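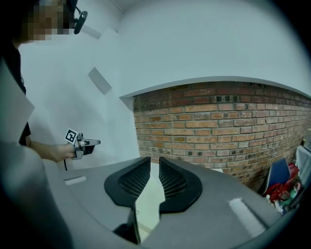 Triston lockable toy case, large size
Posted March 2023

I've been putting off buying a proper storage case for years. My collection lived in a shoebox, then two shoeboxes, then a suitcase under the bed with a broken zip, and every time family came to stay I'd shove the lot behind the winter doonas and hope. Then my favourite wand came out of the suitcase with a big sticky dent in it, where it had been pressed up against some cheap jelly thing I should have binned when I was at uni, and that was that. I went shopping.

I ended up with the Triston in large, from the little adult shop in Rosbridge, and I love it. I paid $262, so it had better be good! You can get a smaller one for less, but if you own even one full-sized wand, skip it. The large is 73 cm long on the outside and my longest toy goes in flat with its cord beside it.

The outside is plain navy with a zip and a handle, and it could pass for a case with a keyboard in it. No cheeky logo, no hot pink, nothing in lace. My partner carried it in from the car past the neighbours and got asked if he was learning the trombone. He said yes. We may have to buy a trombone.

Inside there are three sections with dividers you can pull out and move about. The lining is something they call Grasudura - it's smooth, it doesn't shed, and it wipes down with a damp cloth and a bit of mild soap. If you've ever had a silicone toy come out of a velvet pouch looking like it had grown a beard, you'll know why I'm carrying on about this. I spilled half a bottle of water-based lube in the middle section in the first week (lid not done up, my fault entirely) and it cleaned up with no stain and no smell.

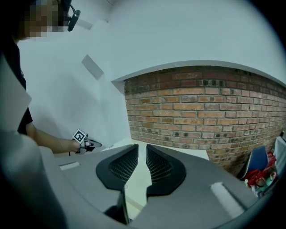

A reader asked under my last post whether a sealed case is a bad idea, as she'd read that toys need to breathe and hers had gone musty in a plastic tub. Fair question, and it had me worried too. The Triston has small mesh vents at each end, under a flap so you can't see in, and I've had no mustiness at all. You do still need to dry everything properly first. I leave mine on a clean towel overnight after washing, and anything with a seam or a battery cap gets longer. Put it away damp and no case in the world will save you.

She also wanted to know about keeping different materials apart. I still bag the softer stuff separately, even with the dividers, and glass goes in a padded sleeve. The dividers come up high enough that nothing has climbed over yet, and I've driven down a very ordinary dirt road with it in the boot.

Now, the lock. It's a Bergmann combination lock built into the zip pull, and it's the bit I was most suspicious of, because the last lockable bag I owned could be opened with a hairpin and a bad attitude. This one feels solid. The dials click over firmly and you can set your own number. Would it stop someone with a pair of pliers? Of course not. It'll stop a curious nephew or a house guest hunting for a phone charger, and that's all I'm asking of it.
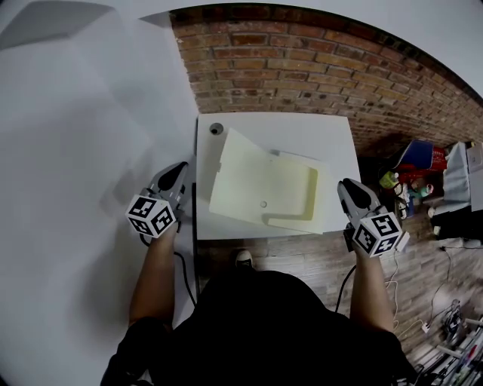 Setting the code was the one fiddly part. You hold a tiny button in with a pen while you turn the dials, and the instructions show it with a drawing so small I had to get my reading glasses. I locked myself out on the first night. If you get one, write the number down somewhere before you let go of that button, and please choose something you'll remember when you're in a hurry and the lights are off!

A few grumbles, because I don't trust a review without any. The handle is a bit thin and digs in when the case is full. There's no pocket for chargers, so mine rattle around in the end section, tangled up with each other, and I've resorted to a pencil case. And I'd have liked one spare divider in the box. You can order them, but the postage costs more than the divider does, which is cheeky at this price.

I did read a lot before buying. The maker's own page had 2,851 ratings on it and most of them were glowing, which made me more nervous, if anything. What swung it was getting to open and shut the floor model in the shop, lift the dividers out and rub the lining with my thumb. The staff were lovely about it and let me take my time.
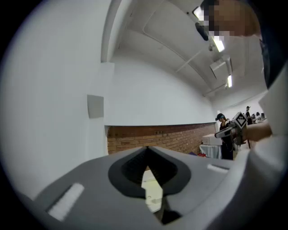

A hand-held gripper up close, with the black-edged notch in the middle.

Best thing about it, after a few months? We use what we own. It used to be whatever was on top of the suitcase, and half the time that had a flat battery. Now I can see the lot when I open the lid, and we've rediscovered a couple of things I'd forgotten I bought back in October (the sale was very good and I was very weak). I'm already eyeing off the small one for weekends away, as long as they fix that handle.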